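Subject: Re: [ribandcable] Mäkelä cardigan, sleeves growing, help please

> Hi all,
>
> I'm on the second sleeve of the Mäkelä cardigan and I've got two problems. The first sleeve grew like mad after I washed it, and the ribbing at the cuff has gone slack and sort of frilly. I'm using Flendeo worsted in charcoal, on the needle size the pattern asks for. My swatch was fine!! Do I rip back the cuff or can I save it? Also, is it just me or is dark grey impossible to see what you're doing in?
>
> Thanks in advance, sorry if this has been covered already.

It's been covered but not for ages, and I have Opinions, so settle in with a cuppa.

I knit the Mäkelä two winters back, also in Flendeo (the oatmeal, before they changed the label), and mine grew too. Was your swatch in stockinette, by any chance? Mine was, and it behaved beautifully, and then the sleeves came out of the basin looking like they belonged to a gorilla. Flendeo is quite loosely spun and it relaxes a lot the first time it hits water. I'd do a swatch in the rib, wash it, and hang it with a couple of clothes pegs on the bottom edge overnight. Then measure.

For the cuff, yes, I'd rip it. Sorry! I know that's not the answer anybody wants in October with the cold coming. But the pattern has you knit the ribbing on the same needles as the sleeve and I think that's a mistake in the pattern, full stop. Go down two sizes. I decreased to 46 stitches before starting the 2x2 and it grips nicely now, and my wrists are not dainty. The pattern says 57 at that point in the size I made, which isn't even divisible by four, so I've always suspected a typo (if anyone has the reprint, could you have a look?).

You don't have to rip the whole sleeve, either. Pick up a round of stitches just above the cuff, snip one strand below it, unravel the cuff off the bottom and knit down again. I did this at the kitchen table with the hockey on and only swore twice. You can't see the join in a plain stockinette sleeve, even if you go looking. Do your decreases in the very first round and they'll hide where the rib pulls in.

If the sleeve is also too long, take out 5 rounds more than you think you need. It'll drop again with wearing, mostly from the weight of the elbow.

About the colour: it's not just you. Dark grey is miserable after supper. I put a white tea towel on my lap so the light comes up through the gaps, and I move my lamp right off to the side. With the light low and sideways the crest of each rib catches it and the troughs go nearly black, and then you can tell knits from purls without your nose in them. Overhead light flattens everything.

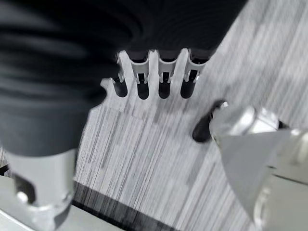

Ribs in dark charcoal grey, highlights along the folds.

Unon has the bamboo double-points back in stock in the smaller sizes, if you need to go down for the cuffs. I find metal ones too slippery for this yarn but my sister-in-law swears by hers.

Oh, and before I forget, whoever was asking about the Trisis shawl last month: I finished it! It ate 2186 metres of laceweight and I had a ball left over the size of a walnut. Do not start it without a spare skein. The chart for the second border has a yarnover missing on the right-hand repeat, which you'll notice when your count is short, so pencil it in now. I'll dig out my marked-up copy and tell you the row number once I've found which knitting bag it's hiding in.

Let us know how the cuff goes, and what your washed rib swatch measures. I'd like to compare it with mine.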